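3.2 Tableware, portion estimates and the recall interview

The second source of error considered in this study is the size of the vessel from which a respondent eats. Household diet surveys generally ask for amounts in terms of a plate, bowl or cup, and the answer is turned into grams by means of a table of standard volumes. The table used in the Joretby survey was drawn up for institutional canteens and was never checked against the tableware found in private homes. Pagano and Cirillo raised this point in their review of the first survey round, but the conversion factors were left as they stood.

We therefore recorded the tableware in use at each address before the recall interview took place. Interviewers measured the rim diameter and inner depth of the plate and bowl that the respondent named as the one most often used, and filled the cup with water to the level at which it would normally be served. The water was then poured into a graduated jug with a capacity of 1,000 ml. Readings were taken at eye level and entered twice. Where the two entries differed by more than 8 ml the measurement was repeated, and the repeat value was kept.

The full sample comprised 2,542 respondents in two districts, Bavenon and Drundby. Bowls were measured at every address, plates at every address but one, and cups wherever the respondent reported drinking from a cup at home. Glasses and insulated mugs were excluded, as the standard table has no entry for them. Take-away containers were excluded for the same reason, although they are discussed briefly in Section 5.

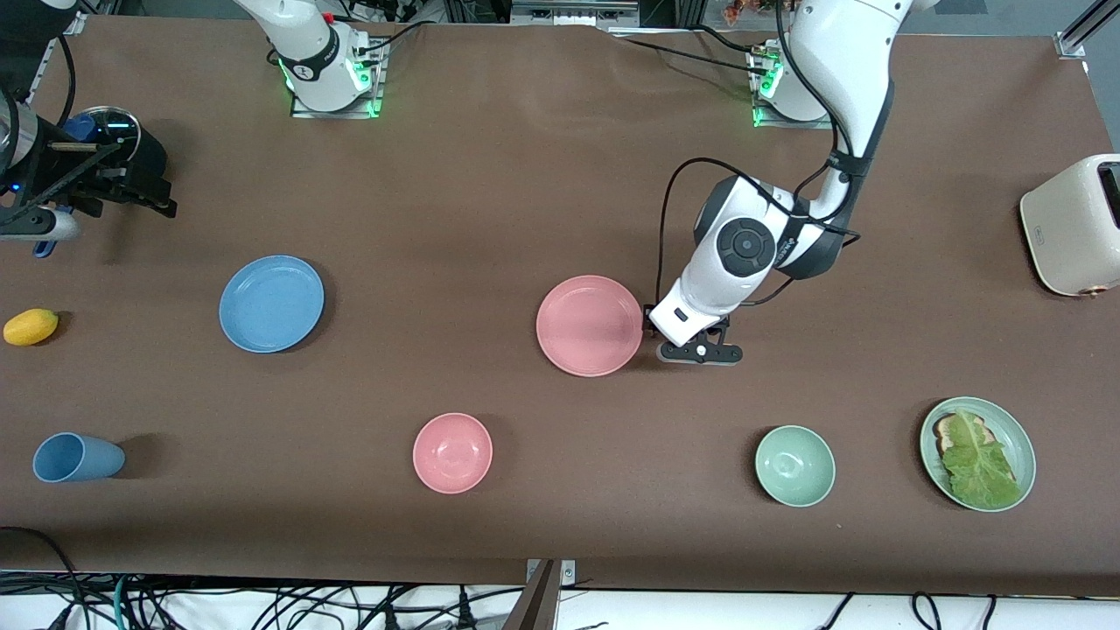 Figure 3. Plates, bowls, a cup and food items on a table with a smooth brown covering.

The recall interview followed the measurements on the same visit. Respondents were asked to list everything eaten on the previous day, first freely and then meal by meal, and to give each amount as a share of the vessel already measured. Shares were recorded in quarters. A finer scale was tried in August with a small group in Drundby and dropped, as respondents tended to round their answers to quarters in any case — and those who did not were no closer to the weighed value.

Weighed records were available for a subsample of 790 respondents, who agreed to weigh all food at home for one further day using scales supplied by the project. These records serve as the reference throughout. Foods normally eaten by hand, chiefly bread, sandwiches and whole fruit, were entered by piece and play no part in the vessel analysis. They do enter the daily energy totals given in Table 6.

Three estimates were calculated for each eating occasion: one from the standard table, one from the measured volume of the respondent's own vessel, and one from the measured volume with the fill correction proposed by Sartori. The correction treats the contents of a bowl as a spherical cap and allows for the fact that half the depth of a curved vessel holds well under half its volume. No correction was applied to plates, for which depth is a poor guide to load.

The standard table gave the largest errors for soups and breakfast cereals, both of which were overstated in the two districts. Using the measured volume removed most of the difference for full bowls but left a clear upward bias for bowls reported as one quarter or one half full. The fill correction reduced this bias in Bavenon. In Drundby the effect was weaker, and inspection of the interview sheets suggests that a number of respondents there had answered in terms of volume from the start, so that the correction was in effect applied twice. The wording of the question did not rule out either reading.

For plates the choice of estimate made little difference to the mean, although the spread of individual errors remained wide under all three. We return to this in Section 4.1, where the results are broken down by type of dish.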